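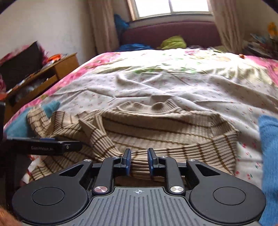
Subject: Re: [chores] Folding laundry, are we there yet?

Hello all,

I answer below the quoted part, as the list rules ask. Sorry for the length.

> I have read the Bukora announcement twice. They say their
> arm folds 150 pieces in one run. If this is true, then
> folding is solved and we should move the list to harder
> topics, such as dishes. Why are we still talking
> about clothes in January?

I have read it also. The 150 pieces were towels, all of one size, and they came to the arm already flat. I do not say this to make the result small. Towels are good work for a machine, and a laundry shop would be happy with it. But a home has few towels and many other things.

Take a striped knit sweater with a ribbed collar, on a bed. One sleeve is folded back over the body, the other side is crumpled, and there are more sleeves from other clothes close to it. The sheet under it has its own print and its own wrinkles. A person sees in one moment which cloth is the sweater and which is the bed. For our software at Trasevura this is still the hardest step, harder than the fold.

We tried 110 sweaters and cardigans last autumn, with two fingers on each side and no table, only a bed. Our count of failures was like this:

Wrong first grasp (took the sheet together with the knit): 41
Sleeve not found, or found and lost again: 23
Fold finished but not acceptable to a normal person: 9

The other 37 were good. You see that the third number is low. When the machine knows where the sleeves are, it folds quite well. Ribbed knit stretches, so the grip must be soft, but this we can manage with the pads we have now.

About speed: our longest good run took 698 seconds for one cardigan. My mother would do 3 baskets in this time.

So my answer to the question is no for homes, and yes for some shops. I would like to keep clothes on this list. If somebody has used the Solanki cloth tracker on ribs or stripes, please write to me, on the list or in private. We only tested it on plain cotton, and I do not want to judge it from that.

One small request: when you report a number, please write also how the clothes were lying before the start.

With kind regards from the Trasevura bench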